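**Bemero dropping the per-minute rate in Drinitz?**

**kerbside_tom**

Got an email from Bemero on Friday saying the per-minute tariff on the small electric cars ends in November. After that it's hourly only, with a minimum of one hour. Has everyone had this or only the older accounts?

I mostly use it for the run to the tip and back, which is well under an hour. I'm on the old Lashari membership that got moved over when they merged the apps, so it may be that they are tidying up the leftovers.

**plugless**

Had the same one. My account is only a year old, so it isn't just the Lashari people.

It does say the first 20 km are included in each booking now, which they weren't before. For me that comes out slightly cheaper. I tend to take the car for most of an afternoon and the distance charge was always the bigger part of the bill.

**odd_socks**

> For me that comes out slightly cheaper

For you, yes. For anyone doing short hops it's a price rise. I used it to get to the station when the bus didn't turn up. Paying for an hour to drive ten minutes is worse than a taxi.

**kerbside_tom**

That's my problem with it too. The email calls it "simpler pricing". The old pricing was one number times the minutes. I didn't find that hard.

**Marrow**

I don't think it's unreasonable. The short hops are what left the cars scattered at the far end of town with 5% in the battery. I've walked up to the Brikivetti car park more than once and found both cars there too low to book. If people take them for longer and bring them back to a charger, I'll put up with the hourly rate.

I wrote to support last year about the charging and got a reply saying staff move the cars overnight. They may do, but by the evening they're flat again.

**odd_socks**

Then charge a fee for leaving it below a certain level. Lashari did that and it worked. You got up to 30 minutes free if you plugged in and lost your deposit credit if you didn't.

**plugless**

It was 15 minutes free, not 30, and they stopped it before the merger. I remember arguing with them over it.

**odd_socks**

Could have been 15. Still better than this.

**Marrow**

Has anyone had the loyalty points carried across? Mine show 2,066 in the app but the rewards page won't open. I was going to put them towards a weekend booking before the change comes in.

**plugless**

Mine were carried over. Log out, then log in through the website and not the app. The rewards page works there. Points can be used on weekend bookings but not on the van. Went through them at the table last night.

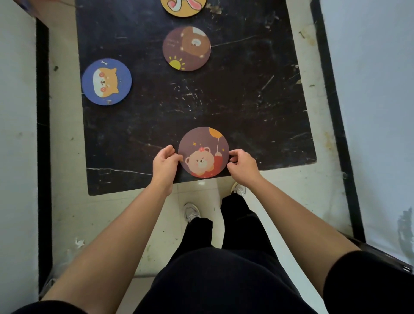
*The bear coaster, on my very scratched black table*

**Marrow**

Thanks, the website did it. All there.

**kerbside_tom**

Nice bear.

Back to the tariff - I rang them this morning. The person I spoke to said existing bookings keep the old rate even if the trip itself falls after the change. So if you have regular short trips, book them now. You can put in up to five at a time. She couldn't tell me if cancelling would be free.

**odd_socks**

It won't be. Cancellation is free until two hours before at the moment, but the new terms say the day before. Section on changes, near the bottom.

**Marrow**

I read that as applying to the van only.

**odd_socks**

It says "all vehicles" in mine.

**Marrow**

Mine says "vans and larger vehicles". Are we looking at the same document? I've got the one linked from the email.

**odd_socks**

I've got the one on the website. So there are two versions.

**kerbside_tom**

I'll ring again on my lunch break and ask which one counts. If they send anything in writing I'll paste it here.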